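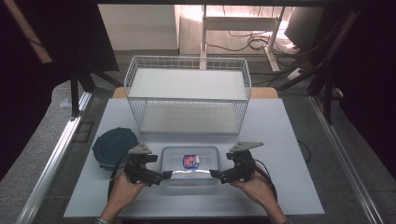
Section 4: Placing and Pairing the Tranuna Humidity Sensor

Written by Elspeth Drummond, with corrections from Vilho Ruotsalainen. Last changed Thursday, December 8, 2022.

The leaflet in the Tranuna box says the sensor is ready to use straight away and will "protect everything in your pantry." It measures damp air. It doesn't protect anything, and it wasn't ready straight away in any of the kitchens where we tried it. Follow the steps below and keep the leaflet for the warranty address.

You need the sensor, the base station, two AAA batteries (the ones supplied are usually half dead), a small screwdriver, a saucer, table salt, and a zip bag big enough to hold the saucer and the sensor together.

4.1 Pairing

1. Plug in the base station within sight of the pantry door. The claimed range is 400 feet, presumably across an open field. Two interior walls were enough to drop our signal.

2. Open the back of the sensor and fit new batteries. The plus marks are molded in black on black, so use a flashlight.

3. Hold the button on the base until the light goes amber. The leaflet says green. Green comes later, if at all.

4. Press the sensor button once. Don't hold it down, or you will reset the units to Celsius and have to go through the menu again.

5. Wait for a reading to show on the base. If there is none after 20 minutes, take out the batteries and go back to step 2.

Note: The Stalurix app is optional. It shows the same number as the base station and asks for your birthday. We left it off.

4.2 Checking the reading

Tranuna calls the sensor "factory calibrated." Maybe so, but of the pair we bought, one read well above the other while they sat side by side on the same shelf. Do the salt test before you trust either.

1. Put a heap of table salt on the saucer and add water a few drops at a time until it looks like wet sand. There should be no puddle.

2. Set the saucer and sensor in the zip bag without letting them touch. Squeeze out some of the air and seal it.

3. Leave the bag overnight in a room that stays at an even temperature.

4. Read the number on the base with the bag still closed. It should say 75 percent. Write down how far off it is and tape the note to the back of the sensor.

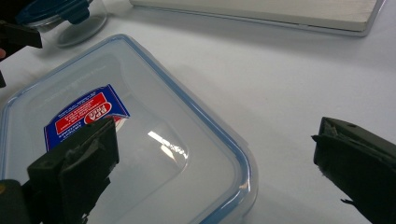
There is an "auto-correct" setting in the menu which is supposed to do this for you. Vilho ran it in February and ended up with a sensor that insisted his hallway was at 90 percent. The carpet would have noticed. Use the paper note and do the subtraction yourself.

Caution: Keep the wet salt off the battery contacts. If any gets in there, wipe it out at once with a barely damp cloth and let the case dry with the back off.

4.3 Choosing a spot

1. Pick a middle shelf, toward the back, away from the door and from any pipe.

2. Keep it clear of the toaster, the kettle and the dishwasher vent.

3. Stand the sensor upright with the slots facing out. The sticky pad supplied holds for a week or so on painted wood. MacKinnon hook-and-loop tape does better.

4. Leave it alone for a full day before you read anything into the numbers.

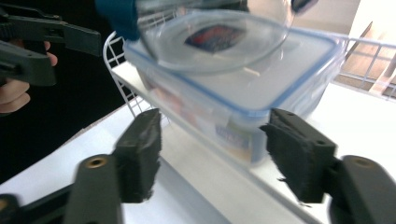
The sensor reads the air on the shelf and nothing else, whatever the drawing on the carton suggests. Open flour, paper sacks of rice and cardboard boxes are living in that air, so the reading tells you something useful about them. A plastic box with its lid on, like the one in the photo with the thin blue gasket line around the lid, has its own air inside, and a shelf reading can't tell you what that is. If you want to know, put the sensor in the box for a day. Expect the signal to be weaker in there, and don't take the lid's word for it that the seal is good.

4.4 Alarms

The high alarm comes set so low that an ordinary rainy afternoon will trip it. Raise it to 65 percent, corrected by your note. The low alarm can be switched off in any normal pantry.

If the alarm keeps sounding, look for a leak before you buy the Trusley drying packs advertised on the back of the leaflet. They may work. We haven't seen a test that didn't come from Trusley.

For battery changes, see Section 5.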